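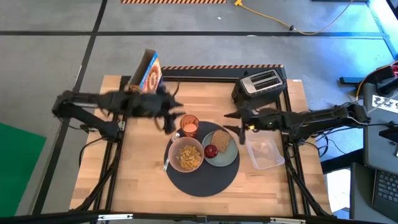
Larker Adds Breakfast Setting to Its Tableware Line

Reading time: 2 minutes

Apr 12, 2005. Larker, the tableware maker, today announced a breakfast setting for small kitchens and rented rooms. The set is called Clundero and goes on sale this month through the company's catalog and in 48 stores.

Clundero is built on a round dark gray mat. The bowls and plates come in soft colors, among them pale pink and gray-green, and are sized so that one person's breakfast fits on the mat with the cup standing at the back. Cereal goes in the bowl, and bread and a small jar of jam share the plate. The toaster and the cereal box stay on the table behind the mat, within reach.

"People told us they eat breakfast at the same table where they pay the bills," said Kaja Zariņš, who heads product design at Larker. "They wanted something they could put down in one go and clear away in one go. We started with the mat and worked out from there."

Larker began work on the set in January of last year. The company asked 174 households to keep a diary of what they put on the table in the morning. Cereal and toast came up more than anything else, often at the same meal. Many of the households also kept bread or fruit in a plastic container next to the toaster, and the mat was made small enough to leave room for one.

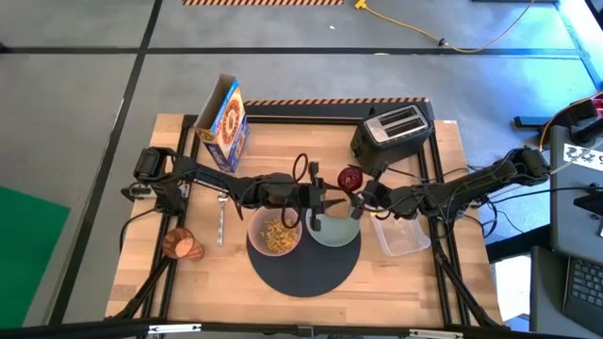 Cereal in a pale pink bowl, with a mint-green bowl beside it on the round mat.

A second bowl can be bought separately. Two bowls fit side by side on the mat when the plate is not in use, and the spoon can go on the table to the left. Orders of 100 pieces or more, for guest houses and dormitories, will be handled by Poulain, the company's trade distributor.

"The colors took the longest," said Cledwyn Edwards, production manager. "We fired the green four times before the shade matched the sample. The pink was easier."

The mat wipes clean with a damp cloth. Bowls and plates can go in the dishwasher. Replacement pieces will be sold one at a time, and Larker says it plans to keep all of the present colors in stock through next year.

Store addresses and a price list are available from the Larker press office. Contact: Sigita Kütt, press officer.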